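보낸 날짜: 2020-11-25
받는 곳: 현장자동화 이야기 메일링 리스트
제목: Re: 로봇 팔 들어오고 나서 사람 일은 어떻게 됐나요

안녕하세요, 메일만 읽던 사람인데 이번 질문은 그냥 못 지나치겠어서 씁니다. 원래 글부터 붙여 둘게요.

> 저희 회사도 내년 봄에 소품 포장 쪽에 로봇 팔을 넣는다고 합니다.
> 업체는 Hostus로 거의 정해진 분위기고요. 설명회를 한 번 했는데
> 속도 얘기, 비용 얘기만 잔뜩 듣고 왔습니다. 정작 저희 작업자들이
> 뭘 하게 되는지는 "더 가치 있는 업무"라는 말 한마디로 끝났어요.
> 먼저 겪어 보신 분들, 실제로 하루가 어떻게 바뀌었는지 좀
> 알려 주시면 고맙겠습니다. 좋은 얘기 나쁜 얘기 다 좋습니다.

"더 가치 있는 업무"ㅎㅎ 저희도 똑같은 말 들었습니다. 설명회 자료를 돌려 쓰나 봐요.

저는 Ondstead 물류동에서 잡화 세트 구성 일을 합니다. 테이프, 건전지, 줄자, 컵 같은 자잘한 물건을 주문서대로 모아서 한 세트로 만드는 일이에요. 손이 빠르면 되는 일이고, 저는 솔직히 손 빠른 걸로 먹고살았습니다. 그런데 올해 5월에 Hilix 프로젝트라는 이름으로 로봇 팔 작업대가 들어왔고, 제 자리가 그 옆으로 옮겨졌어요. 취급 품목이 1236가지인데 그걸 로봇이 다 집을 수 있느냐, 안 되는 건 왜 안 되느냐를 하나씩 확인하는 게 지금 제 일의 절반입니다.

처음엔 좀 우습게 봤어요. 테이프 하나 집는 걸 왜 저렇게 고민하나 싶어서요. 근데 투명한 테이프가 은근히 까다로운 놈이더라고요. 사람은 그냥 손가락 넣고 들면 그만인데, 기계한테는 어디가 가장자리인지부터가 문제랍니다. 그래서 요즘은 가운데 구멍을 이용하는 쪽을 많이 보고 있어요. 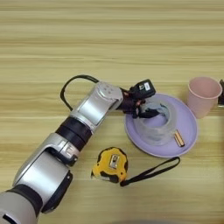
접시 위 투명 테이프에 닿아 있는 그리퍼. 손가락 하나는 테이프 가운데 구멍 안에 있음.

이 일을 하면서 제일 크게 바뀐 건 몸이 쓰이는 방식이에요. 예전엔 퇴근하면 손목이랑 엄지가 욱신거렸는데 그건 확실히 줄었습니다. 대신 눈이랑 머리가 피곤해요. 옆에서 지켜보다가 이상하면 멈추고, 물건 다시 놓고, 기록지에 왜 그랬는지 적고... 손은 노는데 신경은 계속 붙들려 있는 느낌이랄까요. 처음 두 주는 집에 가면 말도 하기 싫더라고요. 지금은 익숙해졌지만 글쓴분 회사에서도 이 부분은 꼭 미리 얘기해 두세요. "서서 보기만 하면 되잖아" 하는 관리자가 분명히 있을 겁니다. (저희는 있었습니다!)

그리고 물건 놓는 자리에 대한 감각이 이상하게 예민해집니다. 줄자에 달린 손목 끈 같은 거, 전에는 신경도 안 썼거든요. 이제는 끈이 어느 쪽으로 뻗어 있는지부터 봅니다.
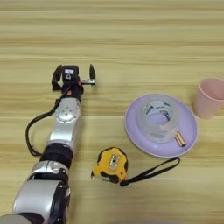

건전지도 그래요. 굴러다니는 물건이라 저희끼리는 한 개 놓을 때랑 두 개 놓을 때를 아예 다른 건으로 적습니다. 이런 건 현장에서 세트를 수천 번 싸 본 사람이 제일 잘 알아요. 어떤 물건이 미끄럽고 어떤 게 어디에 잘 걸리는지, 몸으로 알던 걸 말로 풀어서 적어 주니까 엔지니어들이 꽤 고마워하더라고요. 저도 제가 그런 걸 알고 있는지 몰랐고요. 기록지가 이제 1887장인데, 초반 것들을 다시 보면 "그냥 안 됨" 이렇게만 써 놔서 창피합니다ㅠㅠ

안 좋은 얘기도 해야죠. 첫째로 교대 때 수다가 줄었어요. 예전엔 긴 작업대에 죽 붙어 앉아서 떠들면서 했는데, 지금은 작업대 하나에 한 명씩 떨어져 있습니다. 사소해 보여도 저한테는 이게 꽤 커요. 그리고 급여표. 하는 일은 바뀌었는데 직무 이름은 아직 "포장 보조" 그대로입니다. 개당 수당이 빠지면서 손 빠르던 사람들은 오히려 받는 돈이 줄었고, 그걸 메워 주는 수당은 석 달이나 지나서야 나왔어요. 기계 계약하기 전에 이것부터 문서로 받아 두시길 진심으로 권합니다. 나중에 말 꺼내면 정말 오래 걸려요.

교육도 할 말이 많은데, 저희는 Coşkun이라는 업체 교재로 이틀 배웠어요. 번역이 어색해서 절반은 옆 사람한테 물어 가며 익혔고, 비상정지랑 재시작 순서만큼은 몸에 붙을 때까지 반복했습니다. 그건 잘한 것 같아요. 다만 나이 있는 분들한테는 화면 조작 시간을 따로 더 드렸으면 좋았겠다 싶어요. 못해서가 아니라 뒤에서 사람들이 줄 서서 보고 있으니 긴장해서 더 안 되더라고요.

팔이 양쪽에서 같이 들어가는 작업은 요즘 들어 자주 보게 됐는데, 저는 이쪽이 재미있습니다. 접시를 가운데 놓고 양쪽 팔의 자리를 어떻게 나눌지 정하는 게 꼭 둘이서 좁은 부엌 쓰는 것 같거든요. 누가 먼저 들어가고 누가 비켜 줄지, 저희가 예전에 짝지어 일하던 순서를 그대로 알려 줬더니 반영된 것도 있어요. 좀 뿌듯했습니다.

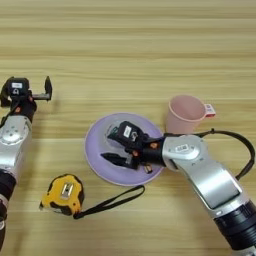 그래서 사람이 줄었나요?
저희 조에서는 나간 사람은 없는데, 그만둔 자리를 새로 뽑지 않고 있습니다.

이게 제일 궁금하실 것 같아서 설명회 때 제가 손들고 물었던 질문을 그대로 적어 봤어요. 그때는 "계획 없다"는 말만 들었고, 답은 반년 지켜본 제가 쓴 겁니다. 다들 말은 안 해도 빈자리를 보고 있어요. 글쓴분도 "감원 계획이 있느냐"보다는 "결원이 생기면 채우느냐"라고 물어보세요. 돌아오는 대답이 다릅니다.

쓰다 보니 엄청 길어졌네요. 저더러 옛날로 돌아가고 싶으냐고 하면 월요일 아침엔 그렇고 손목 생각하면 또 아니고 그렇습니다. 기록지 양식은 회사 이름만 빼면 공유해도 된다고 허락받았으니 필요하신 분은 개인 메일 주세요. 혹시 개당 수당 없앤 다른 현장에서는 어떤 식으로 보전해 줬는지 아시는 분 계시면 저도 좀 배우고 싶습니다.

Ondstead 물류동 세트구성 조에서 드림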